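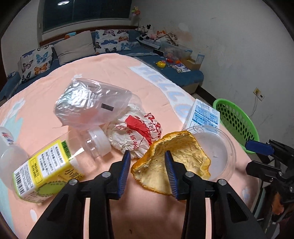 # Chapter 2. What a Household Throws Away

## Before you read

Keep the word "waste" in your mind for a moment and write down the first things which come to you. Most students write plastic bottles, old newspapers, broken toys. Few write peel, tea leaves or cold rice, although in many homes these are the heaviest part of the bag. In this chapter we look at waste at its smallest source, the home, and we learn how to sort it, weigh it and describe it in numbers that other people can check.

Chapter 1 treated the city as a whole: the trucks, the transfer station, the landfill. Now we go the opposite way and come into the kitchen.

After you have studied this chapter, you should be able to:

- explain the difference between a material and an item
- sort a mixed bag into the classes used in this book
- calculate the wet share and the dry share of a sample
- say why two careful people can sort the same bag differently

## 2.1 The Kiston survey

Kiston is a town on a river, with one market street and two older housing districts, Guvia and Isteo. For many years the town paid for its waste by the truck. A truck was counted as full whether it was really full or not, and no record was made of what it carried. When the contract was to be renewed, the town council wanted to know what it was paying for, and it asked a soil scientist, Fiona Galbraith, to prepare a survey of households.

Galbraith sent letters to 500 homes. From these, 411 agreed and returned complete records. Each home received a notebook and a small kitchen scale, and was asked to keep the waste of the kitchen and the waste of the other rooms in separate bags through the month of July. The notebook had one page for each day. On the page there were only four lines, for she believed that a longer form would be filled in badly — and a short form filled in well is worth more to us.

The choice of July was discussed a lot. In summer people eat more fruit, and fruit leaves peel, stones and skins. A survey made in winter would find less of these and more ash, in those homes which still heat with wood. Galbraith did not try to correct for the season. She wrote the month clearly on every table in the report, and she asked the readers not to multiply the result by twelve. You will meet this question again in Section 2.6, where we speak about sampling.

Three things from the Kiston survey are useful to us here. First, the homes of Guvia and Isteo bought nearly the same food in the same market, but their bags were different. In Guvia many families have a garden and keep a heap for compost, so the peel never arrived in the bag. Second, the homes where somebody cooked every day had heavier bags with a smaller volume. The homes that ate mostly ready food had light bags which filled up quickly. Third, and this was a surprise for the council, the weight of a bag changed if it stood overnight by an open window. Wet matter loses water to the air. A bag weighed in the evening and the same bag weighed in the morning did not give the same number.

From the third observation comes a rule that we will follow in all the exercises of this book: **write down the hour of weighing beside the weight.**

## 2.2 Item and material

In everyday language we say "I threw away a cup." For the study of waste this sentence is not complete. A cup is an *item*. It has a shape and a use, and it was bought and carried as one piece. But the cup is made from one or more *materials*, and it is the material that decides what can be done with it afterwards.

Take the common paper cup for hot drinks. The wall is paper, but on the inside there is usually a very thin layer of plastic which stops the drink from going through. If you put such a cup into the paper bin, the paper mill must separate the two layers, and many mills are not able to do this. If you put it into the plastic bin, most of its weight is wrong for that bin. An item of this kind is called a **composite**.

Then there is the matter of residue. A clean lid and a lid with food on it are the same item in the same material, but they do not have the same value to a sorting plant. Oil and sugar spread to whatever is next to them. One container with sauce can spoil a good quantity of dry paper around it, if they travel together in the same truck. For this reason we ask two questions about each item: what is it made of, and is it clean?

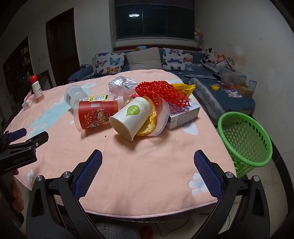 ## 2.3 The five classes

Different countries use different lists. Some have three classes and some have more than twenty. In this book we use five, which are enough for a beginner and can be joined or divided later if your local rules ask for it.

**Class A: food matter.** Everything that was once part of a meal or of its preparation. Peel, shells, bread, leftovers, coffee grounds. Citrus peel belongs here, though it breaks down slower than most other peel, and some gardeners prefer to cut it small or to leave it out from the heap.

**Class B: clean dry paper.** Newspaper, boxes, envelopes without a window. Paper handkerchiefs are not in this class, even unused ones, as the fibers are too short.

**Class C: clean dry plastic, metal and glass.** We put these together because most towns collect them from one bin. If your town does not, write C1, C2 and C3.

**Class D: composites and soiled items.** Cups with an inner layer, boxes with oil on them, packaging from which the food was not removed. When you sort for the first time, this class will grow quickly. With practice it becomes smaller, because you learn to empty and separate the items before you decide.

**Class E: everything that needs special care.** Batteries, medicines, paint, lamps. These are never weighed together with the rest, and students should not open them.

An item with food still inside can be treated in two ways. You may take the food out, put it in Class A and look again at the container. Or you may leave it as it is and put the whole in Class D. Both ways are allowed in this book, but you must choose one before you begin and keep to it until the end of the sample. A table in which the two ways are mixed cannot be compared with any other table.

## 2.4 Wet share and dry share

The simplest number that we can give for a bag is its **wet share**. It is the weight of Class A divided by the weight of the whole bag without Class E, and it is written as a percentage. The remaining part is the **dry share**. The name is a little careless, as the items in Class D may well be wet, but it is in general use and we keep it.

> **Worked case.** A bag is weighed and shows 1000 grams. After sorting, Class A alone shows 500 grams. There is nothing in Class E. The wet share is 500 divided by 1000, that is, 50 percent. The dry share is also 50 percent.

Real bags are not so kind to us. The sum of the classes will often be a few grams below the weight of the full bag, even when no mistake was made. Some liquid stays on the sorting cloth, and some stays on the gloves. Do not change your numbers to close this gap. Write it in its own line and call it *loss in sorting*. A table without any loss makes an experienced reader suspicious.

There is another method, developed by a teacher named Ngô for schools which have no scale. In the Ngô method the classes are placed in equal buckets and the height is measured with a ruler. It is quick and cheap, and younger students enjoy it. But volume and weight tell different stories — a bucket of empty containers stands as high as a bucket of potato peel — and the results of the two methods should never be put in one column.

## 2.5 Preparing for Exercise 2

For the first exercise you will sort one day of waste from your own kitchen. You need:

- gloves and a washable cloth
- a scale that shows single grams
- one bowl or box for every class
- a notebook, and a pencil (ink runs when it gets wet)

Weigh the bowls empty and note the weights before anything goes into them. This step is the one most often forgotten, and it can't be repaired later without doing the whole work again. Then weigh the full bag, write the hour, and begin with the biggest items. Leave the small pieces for last. If you are not sure about an item, put it on the side of the cloth and continue, and come back to it when the rest is finished.

Work with a partner if it is possible. Let each of you sort the same bag once, without watching the other, and compare the two tables. The classes where you disagree are the subject of the next section.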